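05/12/2025

Read-through day! I've been looking forward to it since October and it went better than I dared hope. We did the whole first series of the audio sitcom in the back room at Tosberg, all 4 episodes, with a long tea break after the second and a short argument over the last custard cream.

I'd forgotten how much you learn from hearing a script out loud. The lighthouse sketch that I nearly cut in October got the biggest laugh of the afternoon, and the bit I was proudest of (the funeral for a hovercraft, 66 lines of it) sank without a sound. Fine. It's going down to a page. I scribbled all over my copy and came home with ink up both wrists, very happy.

The new cast are lovely. Our Trirkitz – the landlady with the enormous handbag – found a voice for her in the first minute, sort of a goose with a head cold, and I'm now rewriting every scene she's in so that she gets more to say. I want her in episode three as well. She could turn up at the town hall. Why wouldn't she?

Also had a good natter about the live show. The Lévesque has offered us a night in the spring, and it seats 122, so it's small enough to feel full and big enough to be frightening. I've only ever done solo stuff there, twenty minutes at a time, and the thought of five of us round two microphones doing all the footsteps and doors ourselves is making me giddy. I've already started a box of noisy things. So far: coconut shells, a bicycle bell, a squeaky hinge on a plank.
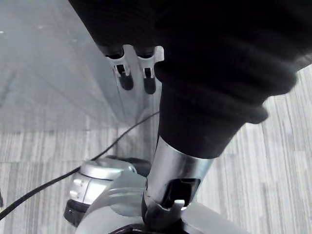
Posters next. I'd like 200 printed, which is probably too many, but I love putting them up and the cafés round there are good about it. Sedico can do them in two colours for not much. Orange and navy, I think, with the handbag huge in the middle.

Must sleep, but I've just thought of a better ending for episode two, so I'm going to write that down first.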